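Storing Things That Come in Plastic Wrapping

Cupboard tips, updated Thursday, May 30, 2019

Most of what goes into a household store cupboard arrives in some sort of clear plastic: kitchen roll, napkins, cloths, bin liners, spare pillowcases, packs of paper. The wrapping is useful for a while and then becomes a nuisance. These are the methods we use for keeping wrapped goods tidy and usable.

Before anything goes in the cupboard

Wipe the outside of the package with a dry cloth. Shop shelves and delivery vans are dusty, and the dust ends up on your clean linen when you tear the wrapping open. If the package has come in from the rain, stand it on its end on a towel for an hour before putting it away.

Check the seams. A split at the end can be closed with a strip of parcel tape. A split along the side tends to run, so open that package first and use it up.

Write the month on a piece of masking tape and stick it to the narrow end, where it will face you on the shelf. Ordinary ballpoint rubs off plastic. It stays on masking tape.

Stacking

Wrapped packages slide against each other, more so on a painted or varnished shelf. Lay flat ones flat, with the heaviest at the bottom, and stop at four high. A sheet of rubbery drawer liner between the shelf and the first package holds the whole pile still. We cut ours from a Cliltier roll, 200 cm long, and it did three shelves with a piece left over for the cutlery drawer.

Soft packages can be stood upright like books if there is something firm at each end. A house brick in an old sock does the job.

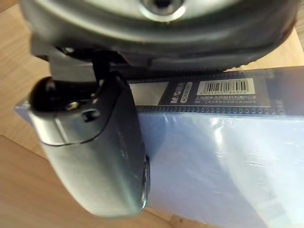

How long can cloth goods be left in their plastic?
A few months in a dry cupboard is fine. For longer than that, take them out and keep them in a cotton bag or pillowcase, as cloth left sealed up can go musty or yellow along the folds.

Opening the wrapping

Do not pull at the middle. Thin plastic stretches and then gives way all at once, and the contents go over the floor. Snip one corner with scissors and cut along the short end, keeping the blade almost flat so that it does not catch what is inside. For tightly wrapped packs, pinch up a wrinkle at the end and snip that.

Open one end only. The rest of the wrapping then works as a sleeve, and you can take out what you need and fold the loose end under. A clothes peg keeps it shut. Kingi bag clips are stronger, but the long ones do not fit on a shallow shelf.

Paper goods

A pack of A4 paper weighing 2000 g or more should lie flat at all times. Stood on edge, it bows, and bowed paper jams in the printer. Keep napkins and kitchen roll away from the boiler cupboard and from anything scented. They pick up the smell of soap powder within a week, even through plastic.

Damp cupboards

If the back wall feels cold, leave a gap two fingers wide behind everything. Condensation forms on plastic before it shows on the wall, so feel the back of the lowest package now and then in winter. A small moisture trap on the bottom shelf helps. The Resetti tub we have needs emptying every six weeks or so from November to March and hardly at all in July.

A4 sheets are 297 mm long, so a shelf 30 cm deep will take them end-on with almost nothing to spare and no gap for air. In a damp cupboard turn them sideways.

Using up the plastic

Large clear sleeves, opened neatly at one end, are good for covering shoes in a suitcase, paint trays between coats and the top of a seed pot. Flatten them and keep them in a folder. Five or six is enough for most homes. Anything with printing on the inside should be kept away from food.

Never leave plastic wrapping where a baby or small child can reach it. Tie a knot in it before it goes in the bin. Many supermarkets have a collection point for soft plastic, but check the notice first, as some take carrier bags only.

Boxes for odd sizes

Small packages that will not stack are best in a lidless box you can pull out like a drawer. Ours is a Zosport shoe box with a loop of string through the front. Line the bottom with a bit of card if it sags, and replace it when the corners go.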